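Setting Up the Mondach Hand-Held Gripper Kit

The Mondach kit is sold by Doranura for people who want to record hand motions for robot training without tying up a robot. You hold the gripper, do the task, and the recordings go to a base unit over a cable or get copied off later. We have been using two kits since August. Setup in the printed guide is spread over several sections and some steps are out of order, so this page puts them in the order that worked for us.

What you need

One Mondach kit, with the gripper body, two fingers, the camera mount and the marker sheet
A computer with the Mondach desktop software installed
A 2 mm hex key (the one in the box is soft, use your own if you have it)
A room or hallway with enough space to walk a few steps in each direction
A second person for the first calibration

Allow 50 minutes for the first setup. After that it takes us 10.

Step 1. Check the parts

Lay everything out and compare it with the packing card. Kits sold before the current version came with a shorter data cable. It works, but you will have to stay close to the computer. Doranura will swap it if you write to them with the serial number.

Look at the fingers before you mount them. The soft pads should be seated flat along the whole length. If a pad has lifted at one end, press it down and leave it overnight under a book. Don't glue it. The pads are meant to be replaced, and glue leaves a ridge that shows up as a gap when the gripper closes.

Step 2. Mount the fingers

Slide each finger onto its rail until it clicks, then put in the screws. Turn them until they stop and then go no further. The rails are plastic and the thread will strip. Open and close the gripper by hand a few times. It should move evenly with no catch in the middle. If it catches, back both screws off a quarter turn and try again.

Step 3. Place the markers

The software uses printed square markers to find the gripper parts. Peel each marker from the sheet and stick it in its recess. The number on the backing should match the number on the packing card. Press from the center out so there are no bubbles. A marker with a bubble or a bent corner will be read some of the time and missed the rest, and it took us most of an afternoon to find that out.

If you get one wrong, spare sheets can be printed from the software. Use matte paper. Glossy paper reflects ceiling lights and the marker drops out.

Step 4. Attach the camera and run the cable

The camera clips onto the mount from behind. Push until both tabs are in. Run the cable back along the underside of the grip and through the strain clip, leaving a small loop so that turning your wrist doesn't pull on the plug. Keep the vents clear. Dilani taped the cable across one of them on our first day and the unit shut itself down before lunch.

Turn the unit on and wait for the software to list it. If it isn't listed after a minute, unplug it, close the software, open the software again and plug it back in, in that order.

Step 5. Walk the space

Before recording any task, the software needs a short walk through the area so it can build a map. Hold the gripper at chest height with the camera facing away from you and walk slowly. Include corners, furniture, door frames and anything else that stays put. Blank walls give it very little to work with. Turn with your whole body and finish close to where you started. 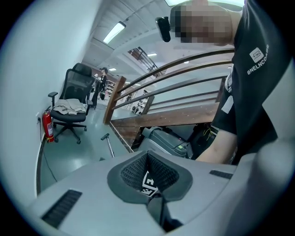
Gayan Mollah wrote in to say that the map step failed for him four times in a row until he switched on every light and slowed down to half his normal walking pace, and that he would like the software to show a speed warning during the walk and not after it. We agree about the warning. At the moment you only see a red bar once the walk is finished, and then you have to do it over.

People can be in the area during the walk, but large things should not be moved. If you shift a table or a rack afterward, do the walk again.

Step 6. Calibrate the grip

Choose Calibrate in the software and follow the prompts. You will be asked to open the gripper fully, close it fully, and then hold it half open. The second person reads the prompts and presses the keys while you keep your hand steady. Once the values are saved you can calibrate alone, with the foot pedal if you bought one.

Step 7. Make a test recording

Pick something simple, such as moving a cup from one end of a table to the other. Start the recording, do the task at an even pace, and stop. Play it back and watch the finger width graph under the video. It should go down when you grip and up when you let go. If the line is flat, go back to Step 3 and check the markers.

Is it worth buying?

For a small team, yes. The gripper is comfortable for an hour or so, after which the wrist gets tired. The battery lasts through a morning of stop-and-start recording. Export is slow, and the file names are hard to read. Aklow sells a similar kit that weighs less but needs its own base station, so we stayed with this one.

Support comes by email only. Our two questions were each answered within 24 hours, and one of the replies came with a replacement finger rail.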